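How to Refinish a Scuffed White Tabletop
2 Dec 2021

I love a painted table. There, I said it! Bare wood gets all the praise, but a good flat white top brightens up a whole room, and when it gets tired you can bring it back in a long weekend with very little money.
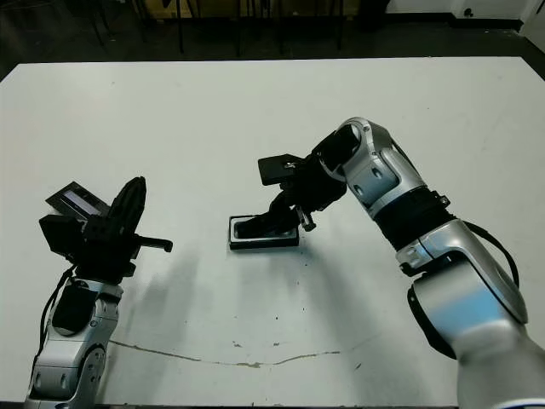 My own project was a big old work table I bought secondhand in July. The top had been painted at least twice before I got it, the second time right over old wax, so you can guess how well that held. I've now done this job on four tables for myself and friends, and the steps below are the ones I keep coming back to.

What you'll need

Dish soap and a couple of soft sponges
A degreaser (or plain denatured alcohol)
Sandpaper in 120, 180 and 220 grit
A sanding block, or a small orbital sander if you have one
Two-part wood filler for cracks, light spackle for tiny dings
A plastic putty knife
Tack cloth or a damp microfiber rag
Bonding primer
White enamel paint in a matte or satin finish
Water-based clear coat, matte
A 4-inch foam roller and a decent angled brush
Dust mask, gloves, drop cloth

I use Tamska bonding primer and it has stuck to everything I've put it on so far, even an old laminate shelf. Rendau makes the foam roller sleeves I like, the ones with the rounded ends. Any brand you trust is fine though, so please don't go hunting all over town for mine.

A word on old paint. If your table might be older than the late 1970s, test it for lead before you sand anything. The test swabs are sold at most hardware stores. If it comes up positive, stop there and read up on safe removal, or pay someone who does it for a living.

Step 1. Clean it twice

Wash the whole top with warm soapy water and rinse it. Then go over it again with the degreaser. Yes, twice! Tables collect hand lotion, cooking spray, candle wax, all kinds of stuff, and sandpaper will just push it deeper into the surface. Pay extra attention to the edges where people rest their arms. Let it dry completely, overnight if the room is damp.

Once it's dry, try wiping at the marks with the alcohol. A lot of what looks like damage is only rubber or shoe polish sitting on the paint, and it comes right up. If everything comes off and the paint underneath is sound, you may be done. Enjoy your free weekend.

Step 2. Look for cracks

Get a flashlight and hold it low, almost flat against the table, and move it slowly from one end to the other. Every dip and ridge throws a little shadow. Put a piece of painter's tape next to each one so you can find it again later - under normal room light they vanish the minute you look away.

Press on both sides of any long crack with your thumbs. If the two sides move, the problem is below the paint, either a glue joint that has let go or a board that has shrunk. Work some wood glue down in there with an old playing card, clamp it, and leave it until the next day. If nothing moves, it's probably just the paint or an old filler that dried out, and you can go straight to filling.

Brown lines are a different thing again. They can be tannin coming through from the wood, or water that got in through a split and carried some color with it. Filler alone won't hide them. You'll need a stain-blocking primer over that spot or the brown will creep back up through your beautiful new paint in a week or two. Ask me how I know.

Step 3. Sand

Start with 120 on the rough areas only. You're trying to knock down drips and flaky edges, so go easy. Then do the entire top with 180. The old paint should look dull all over, with no shiny islands left. Keep the sander moving and keep it flat, especially at the corners, where it is so easy to round things over without meaning to.

Old paint gums up sandpaper fast. When the sheet starts to skate around, change it. I used to squeeze every last minute out of a sheet and all I got for it was a sore shoulder.

Vacuum, then wipe with the tack cloth.

Step 4. Fill

Open up the crack a little with the corner of a scraper so the filler has something to hold on to. I know it feels wrong to make it bigger! Mix a small amount of filler, about a walnut's worth, because it sets up quickly. Press it in across the crack first, then smooth along the length of it. Leave it just a bit proud of the surface.

For the tiny dings, spackle is plenty. Fingertip, swipe, done.

When it has all cured, sand flush with 180 and finish with 220. Close your eyes and run your palm over it. Your hand will find a bump that your eyes missed every single time. If you feel a low spot, fill it again. My last table took three rounds and I was so glad I didn't quit at two.

Step 5. Prime

Spot prime the stains first with the stain blocker and let that dry. Then roll one thin, even coat of bonding primer over the whole top. Brush the edges first, roll the middle after. Work in sections the width of your arm and always roll back into the wet part.

It will look streaky and awful. That's primer for you. Let it dry for as long as the can says, sand very lightly with 220, wipe, and do a second coat if the old color still shows.

Step 6. Paint

My favorite part! Stir the paint slowly from the bottom and don't shake it, or you'll be chasing bubbles all afternoon. Pour some into a tray, load the roller, and roll off the extra until it stops dripping.

Thin coats. Three thin ones will always beat one thick one, and they dry harder too. Put the paint on with light pressure, then go back over the section once with no pressure at all, just the weight of the roller, all in the same direction. After that, leave it alone. If you spot a hair or a bit of fluff in wet paint, pick it out with tweezers or let it dry and sand it out later. Poking at half-dry paint only makes a crater.

White shows everything, so I close the windows and turn the heat vents off while I paint, then air the room out once the surface is dry to the touch.

Step 7. Clear coat

Some people skip this on enamel. I don't, at least on a top that gets used every day. Make sure the label says non-yellowing. Oil-based clears go amber over white and there is no fixing that except starting over.

Two coats with a fresh foam roller, light sanding in between with a very worn piece of 220. Matte clear has flattening powder in it that settles at the bottom, so stir it before every coat.

Now wait

You can usually touch it in a couple of hours and set a book on it the next day, but paint takes weeks to harden all the way. I give mine a full month before anything heavy or hot goes on it. Lift things in place of dragging them, and use a soft cloth with plain water if you need to wipe up a spill.

Common problems

Sticky surface after several days: the coats went on too thick, or the room was too cold. Warm the room up, run a fan, and be patient.

Orange peel texture: too much paint on the roller or a roller nap that's too long. Let it cure, sand smooth with 220, and roll one more thin coat.

Paint peels off in sheets: there was grease or wax left underneath. Sadly that one means scraping back and going to step 1.

Dark specks in the finish: dust. Strain your paint through an old pair of tights and vacuum the floor the night before, so everything has time to settle.

Crack comes back in the same place: the wood is still moving. Check the screws under the top. If they're tight in round holes, the boards have no room to swell and shrink, and they'll split again. Swap them for figure-eight fasteners, which let the top shift a little.

Keep the leftover paint in a small glass jar with a label that has the brand, color and sheen on it. Touch-ups with a tiny artist's brush are so quick when the jar is right there in the drawer. Next up for me is a set of chairs to go with the table, and I'm thinking green!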